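Medel sim teleop, bedroom set
February 9, 2026
Devendra Gautam

Goal for the day: collect remote-control demos in the bedroom scene and find out why the Pathak replay drops episodes on load.

Setup unchanged from the last session. Arm on the cabinet, base fixed, two-finger gripper. Operator drives with the hand controller at the desk, clutch on the left pedal. Control loop at 30 Hz. Recording starts on the first clutch press and stops on the long press. Scale set to 0.6 for translation, 1.0 for rotation. I tried 0.8 for a few runs and went back, the wrist overshoots near the mattress and the operator spends half the episode correcting.

Task is pick from the bed, lift, hold, put back down on the bed. Objects are respawned by the Jandia scene script with a new seed each episode. Wall and floor textures are drawn from the same seed, so the tile changes too.

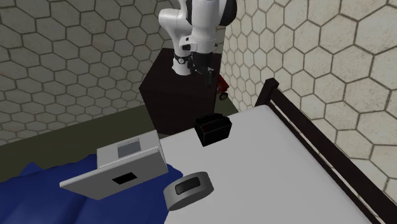 Bedroom scene, gripper empty over the cabinet. Black block, gray/white device and short cylinder on the bed.

The blanket is the main source of trouble. It is a static mesh with a coarse collision hull, and the hull sits higher than the rendered surface in the folds. Anything spawned partly on the blanket settles at an odd height and sometimes creeps. The cylinder is worst when it lands on its curved side. Two operators gave up on it and let the episode time out. Those are tagged as failed and kept, not deleted.

The black block is easy to grasp across the narrow side but hard to see from the operator view. Raised the ambient light one step in the operator window only. Recorded images are unaffected — checked by diffing a replay against the original.

Replay problem: 752 episodes on disk, loader skips any with a gap in the time stamps. The gap comes from the clutch. When the pedal is released the controller stops publishing and the recorder writes nothing, so the log has a hole. Changed the recorder to repeat the last command while the clutch is out, with a flag column. Old episodes need to be patched offline. Wrote a script for it, ran it on one file of 2,145 steps, joint error at the end of replay is within tolerance.

To do:
Rebuild the blanket hull at finer resolution.
Run the patch script on the rest of the set, keep a copy of the originals.
Ask Rovov for the newer pedal firmware.
Decide whether idle steps with the flag set go into training. My vote is to drop them — operators pause for long stretches above the grasp.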